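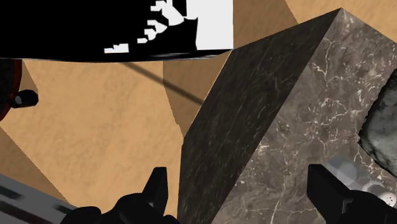 Household Tips: Setting Up Software for a Counter-Clearing Arm

The following tips are issued by the Garell Home Methods Office for households and small workshops that use Tellonano control software with a single arm and a two-finger gripper. They concern the software side of the work: what the arm is told about the room, how it plans a move, and which records are worth keeping. Cleaning of the hardware is covered on a separate page.

Before the first run

Try every new routine in simulation. A rehearsal costs a few minutes of computer time and spares the glassware. The room model need not be handsome, but its heights and edges must agree with the real room. Measure the counter at both ends, as older counters often slope, and enter the lower figure only for objects that stand at that end.

Set the working speed to 100 millimeters per second for the first week. The limit may be raised to 200 once the arm has completed a full list of moves with no stops. Glass should remain at the lower setting permanently.

Stone and patterned surfaces

Veined marble is difficult for perception software. A strong vein may be read as the edge of an object, and a deeply shaded side may be read as a gap. Where the software allows it, enter the counter as a fixed shape and instruct the perception module to ignore anything found below the surface height. In Tellonano this setting is under Scene, then Fixed Surfaces.

Bold black-and-white patterns cause similar trouble. Blotches break up the outline of a box, and the module may report several small objects in place of one large one. Raise the minimum object size until the extra detections disappear, then confirm that a small bottle is still found.

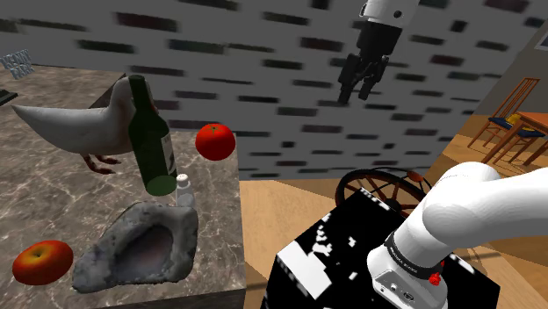 Tall items should be planned first. A bottle with a long neck limits the path to everything behind it, and a planner that begins with the low items will often return a long detour or no path at all. Moving the bottle to a clear spot at the start of the list usually shortens the whole job.

Round produce calls for a different approach. An apple or a tomato should be gripped at its widest point, from above, with the closing force set to the lowest value that holds it through the lift. Stems confuse the height estimate. Use the Diltum grasp library's produce setting, or subtract the stem by hand.

For figures with thin legs, such as ornamental birds, mark the legs as a no-contact zone and direct the fingers to the body. Rough or hollow stones should be gripped across the outside. A cavity may be offered by the planner as a place to put one finger, and the suggestion should be declined.

When one object hides another

A single camera cannot supply what it does not see. If a small bottle stands partly behind a larger one, the software will fit a shape to the visible portion, and that shape will be too narrow. Households with a second camera should merge both views before planning. Those with one camera should add a second look to the routine, taken after the front object has been moved.

Do not accept a detection made while the arm is in motion. Insert a short pause before each capture. In the Leite scheduler the command is "settle," and it belongs before every "look."

Furniture and the floor

Chairs move during the day and the room model does not. Enter chairs and small tables as movable obstacles with a generous margin, and refresh their positions each morning or whenever the room has been used. Remember to include the arm's own elbow in the collision check. Many stopped runs are caused by a fingertip path that is clear and an elbow path that is blocked.

Keeping records

Save the log from any run that ends early, together with the room model in use at the time. Our office reviewed 3,252 logged moves from household users and found 251 early stops. The most frequent cause was an outdated room model, followed by a counter height entered incorrectly.

Name each saved routine by its task and month, for example "counter evening June." Older versions should be kept until the new one has run for a full week at the lower speed.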